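Subject: Re: [otico-users] depth dropouts near the oven, Tomoana sim

Quick reply, about to lose the build machine to someone else.

An earlier message on this list said:
> Seeing invalid depth on the close view in 611 of 1,000 planner
> queries. Is that the renderer or the Otico filter? Far view is fine. 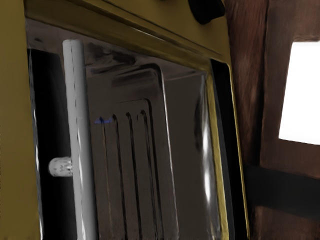

The Otico filter, I think. It drops any pixel where the two passes disagree and then the planner treats the hole as free space. Bad default. Look at the door glass – grey and silver streaks and a ribbed panel reflected right across it, so the matcher locks on to the reflection. Handle bar in front is pale and plain, it should of been easy. Try masking the glass first. 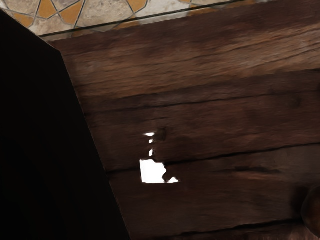 Also the collision margin. Jolotham ships with it off for the fingers, on for everything else. Set it in the arm config, not in the scene file, the scene file gets overwriten on reload.

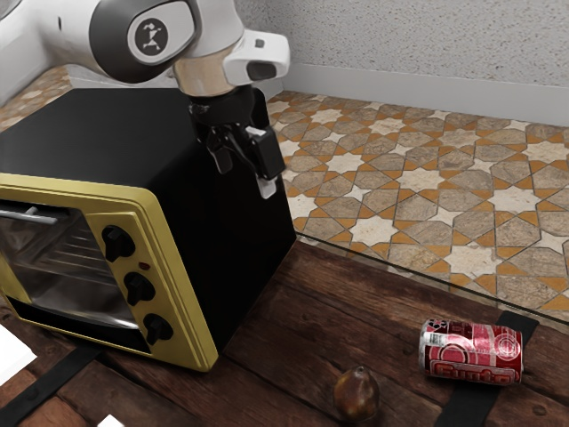 Do I need to rebuild the planner after changing the filter? Only the perception node, the planner picks up the new map on its next tick.

Ran 200 queries with the hole fill set to "occupied", then 100 more with the Mostden branch merged. No crashes. Not looked at timings yet.
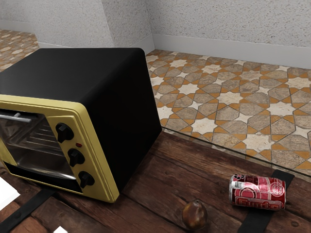 Reading time: 1 min

Patch goes up tonight if the tests pass. It still needs a flag for the old behaviour – a few scripts rely on it. Shout if yours does.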